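How to put dates on old war engravings when the print has none

I buy old battle prints, mostly sieges, mostly cheap, and the first thing people ask me is "so how old is it?" Fair question! And a lot of the time the sheet won't tell you, or it tells you the year of the siege, which can be 200 years before anybody cut the plate. So this is how I do it at my own kitchen table.

Start with the paper. Hold the sheet up to a window and look for lines. Laid paper has close, thin lines with wider ones crossing them, and wove paper is smooth all over. Wove only got common late in the 1700s, so a smooth sheet showing a medieval siege is a late impression (or a later book plate, which I don't mind at all, they're often the prettiest ones).

Next, feel for the plate mark. Run a clean finger along the margin on the back. A copperplate leaves a shallow dent all the way round. If there's no dent, the margins may have been trimmed, or you've got a wood engraving from a magazine. Flip it over and see if there's printed text on the back.

Then look at the soldiers, but don't trust them too far. Engravers dressed everybody in what they knew. I have a steppe cavalry charge where the riders wear hats straight out of a Dutch tavern, and I spent most of June convinced it was a different war.

Now type everything into a list. I use Gumano, a little catalog program that's free up to 50 records and perfectly fine after that if you pay. I put in paper, plate mark, size, any lettering under the picture, and where I bought it. Copy the lettering letter by letter, odd spellings and all, since that's what you'll search on later.

Last, compare. The Penner index lists 3,029 siege prints by title and it's my first stop. Give yourself 5 tries with different spellings of the town before you quit. I found my best match on try four, under a spelling I'd never have guessed (Cisico's reprint catalog had it too, as no. 249).

Write your date in soft pencil on the folder, never on the print, and put a question mark after it if you need one. Most of mine have one.
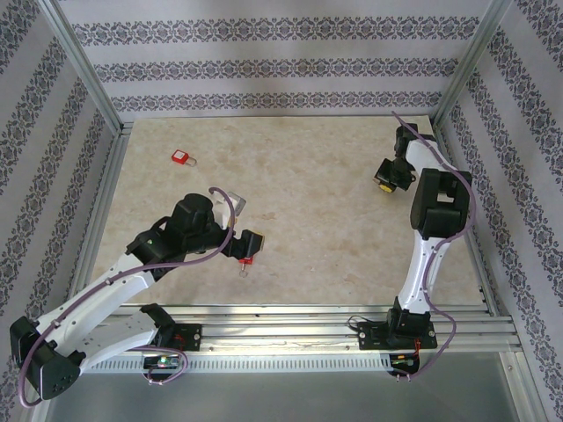 Small red padlock, patterned wallpaper behind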